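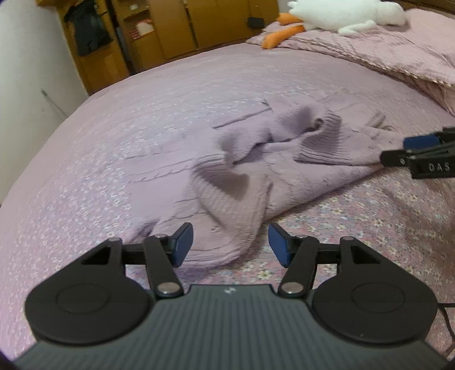
Issue 26, page 2

The invitation from Illier promised "a full working day with the kit," so I took the early train to Semthorpe on a Tuesday and walked up from the station with a fair amount of doubt in my bag. I have been to a lot of these days. You get a lanyard, a pastry and a film with piano music, and then someone steers you past the part you came to see.

This one was better than that, though not by as much as the hosts seemed to think.

Illier doesn't make the grippers. What it sells is a service built around them: you rent a pair of hand-held units, your own people use them to do ordinary household jobs, and Illier turns the recordings into training material for whatever robot you hope will do those jobs later. The demonstration was in a furnished house at the edge of town, and the bedroom was where I spent most of my time. A light purple cable-knit sweater lay in a heap on a flowered bedspread, a plush goose sat up on a folded pink blanket by the headboard, and the task was to get the sweater folded using nothing but two pairs of dark blue finger pads.

I asked for a turn and got one. The first thing you notice is how much you normally do with your palms. A sweater wants to be smoothed, and with a gripper in each hand you can only pinch and drag. Cuffs are easy enough. The body of the thing is not, and a thick knit bunches up wherever you take hold of it. My first fold looked like something left on a fitting-room floor. My third was passable, if you kept your eyes off the left sleeve.

The brochure says new operators are "productive within the hour." I'd like to see the definition of productive. Two of us in the visiting group were still fighting with the collar when the hour was up, and the staff member who made it look simple had obviously folded a great many sweaters. That gap matters if you plan to hand the kit to your own employees, and the price list has no line for training them.

Comfort is the other thing I'd press on. The units felt fine for ten minutes. After a longer stretch my forearms knew about it, and I wasn't holding them at any awkward height. Illier recommends breaks but leaves the schedule to the customer. A laundry or a care home would want something firmer in writing.

On the plus side, setup was quick, and I saw it done twice without any fuss. The session review was also more candid than I expected. We sat down after lunch and went through a batch of 100 recordings from the house, with the rejects left in. Illier's rule is that a customer pays only for accepted recordings, and 70 of that batch had made it. I wrote the number down because it's the only hard one I was given all day. Whether it holds up in a room the company hasn't furnished itself is a question I put to them, and the answer was that every site is different — true, and not much use for a budget.

I also asked who owns the recordings. Under the standard contract Illier keeps the right to reuse them for other clients. You can buy that out, but the figure is "on application," and I have never known that phrase to mean cheap.

Before Semthorpe I had visited Dalen, which sells a similar package with a longer minimum rental and a much slicker showroom. Dalen wouldn't let visitors touch anything. Amaral, the third name that comes up in this corner of the trade, does the collecting with its own crew and sends you the finished set, so your staff never pick up a gripper at all. For a small outfit I suspect that is the saner arrangement, but I haven't seen Amaral at work and will hold off until I have.

Would I sign with Illier? Not for a full term. I'd ask for a short trial in my own building, with my own linens and my slowest folder, and I'd want the acceptance rate reported weekly. They told me trials are possible from January. I've asked for the terms and will print them when they come.

Visitors should know that the walk back to the station is uphill and the café there closes at 4.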